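Home | Syllabus | Handouts | Readings | Contact

Search this site... Go

Running a Tasting Booth: Handout 4

Okay, so last time we got through permits and insurance, and you all survived! This one is the fun part (my favorite part, anyway), which is what happens once you're standing behind a table with a line of people in front of you who would all like something to eat.

Start with your sample size. Almost everybody pours or scoops too much the first time out. When I worked the Medinham cider and cheese weekend I was handing out spoonfuls of chutney you could have made a sandwich with, and we ran out before two in the afternoon. What you want is one good bite. If people have to chew for a while they wander off chewing, and then you've lost them.

The math I'd like you to practice is very simple. Take one jar, count how many samples you get out of it, and write that number down somewhere you won't lose it. My pepper relish gives me 58 samples a jar. At Medinham I gave out 593 samples over the weekend, so you can work out how many jars I opened and gave away, and you can also see why I was a little pale when I did my books afterward.

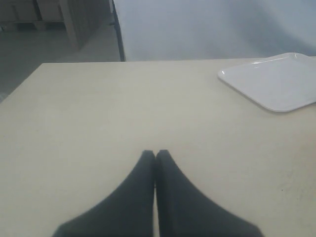 Next, where you stand. Most new vendors plant themselves dead center behind the table with their arms folded, and I get it, it feels safe back there! Try standing at one end, or even out front when the organizers allow it. People will walk up to a booth much more easily when they don't have to walk straight at a person. Keep the samples at the end closest to where the foot traffic comes from and your cash box at the other, so the folks who are buying move along and leave room for the next ones.

About talking. You need one sentence. Mine is "Would you like to try something spicy?" and I have said it so many times that I've said it to my own dentist. Don't open with your company history or the soil in Vunenitz where your peppers come from — save that for the person who has already tasted it and is reading the label. That person loves the soil.

Staffing is the next headache. For a one-day event I like two people per table, with a third who floats if the event runs past eight hours. Whoever handles money shouldn't handle open food without washing up and changing gloves in between, and please check your county's rules on that, they do differ. Write the breaks on paper before you leave home. If you wait for a quiet moment to take lunch you won't get lunch. 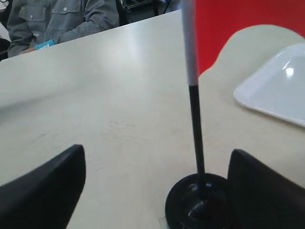
A word on other vendors. Be nice to them! At the Clevell harvest fair in November I was set up beside a bakery called Nel, and we got to swapping: they put my relish on their crackers and I sent everybody over to them for more crackers. We both sold out of what we'd brought. Go introduce yourself while you're setting up, before the gates open and everyone gets busy.

For next class, please bring:

- your one sentence, written out (we'll be saying them out loud, sorry)
- the sample count for one jar, bottle or loaf of whatever you sell
- a break schedule for a booth open from 10 a.m. to 6 p.m. with two staff

If you don't have a product yet, borrow mine and use 58 for the count. We'll go over pricing and bundle deals after that, so hang on to your numbers.

4 comments | 8 shares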